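Label First, Formula Second: An Interview With Gonzalo Lozano of Stumar

July 27, 2018

Gonzalo Lozano has managed product information at Stumar, a maker of sports nutrition powders and capsules, since the company moved its packing operation to Salcedo. His department writes every line that appears on a Stumar container, from the serving size to the storage advice. He met with us to discuss how the company prepares its labels and why its newest protein powder, Ikunora, was held back from its original release in February.

The delay, he explained, had nothing to do with the powder itself. The recipe had been approved. What remained unsettled was the serving size, which had been written as one heaping scoop. "Heaping is a word that means something different in every kitchen," Mr. Lozano said. "One customer gets 30 grams and another gets 40, and both of them believe they have followed the directions. We could not print a protein figure beside an instruction like that."
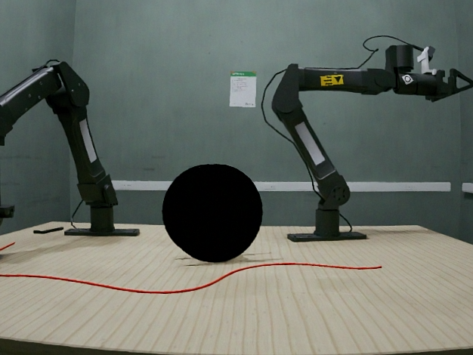 The company chose to replace the scoop. The new one is filled level, and the weight of a level scoop is printed on the label next to the volume. Stumar also asked 144 customers to read a draft of the label at home and return written comments. Seven of them misread the daily limit as the amount for a single serving. The two figures had been placed on the same line, and they now appear in separate boxes.

Mr. Lozano described the comments as more useful than the formal review that had come before them. "Our own staff know what the label is supposed to say, so that is what they read," he said. "A person holding the tub for the first time reads what is printed there."

Asked about the claims made in the wider market, he was careful. Stumar does not promise a gain in muscle or a loss of weight within a stated number of weeks. The label gives the protein content, the full list of ingredients, the allergens and the sweetener used. Customers who have a kidney condition, who are pregnant or who take prescription medicine are told to speak with a doctor before use. "That sentence was at the bottom of the back panel for years," he said. "It is now beside the directions, in the same size of type."
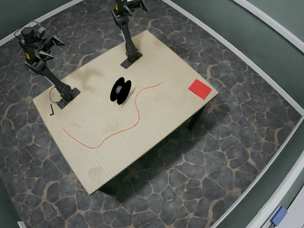

Packing is handled by Itgate, a contractor that fills almost 2,000 tubs of Ikunora in a working shift. Mr. Lozano visits the filling hall regularly and regards the order in which a line is cleared between flavors as part of his own work — the allergen statement depends on it. He likes a work surface kept mostly bare, with only a few small pieces on it and plenty of open top between them. At Itgate, the labels for one flavor are removed and signed for before the labels for the next are brought in. He reads the sign-off sheets himself and keeps copies with the batch records.

The unflavored version of Ikunora has been the more difficult of the two to describe. Its taste varies slightly with the milk supply, and customers sometimes write to ask whether their tub has spoiled. The current label states that small differences in color and taste between batches are normal, and it gives the lot number in larger print so that a question can be answered quickly. The department received 105 such questions last year and replied to each in writing.
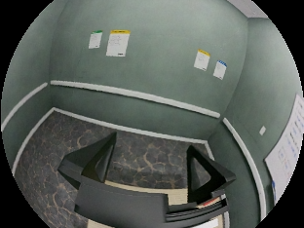
A robotic gripper above a patterned carpet.

Mr. Lozano expects the next revision to cover storage. The present wording asks customers to keep the tub in a cool, dry place, and he would prefer to state a temperature. "Cool is the same kind of word as heaping," he said. The revised text is with the printer, and tubs carrying the old wording will remain on sale until that stock is used up.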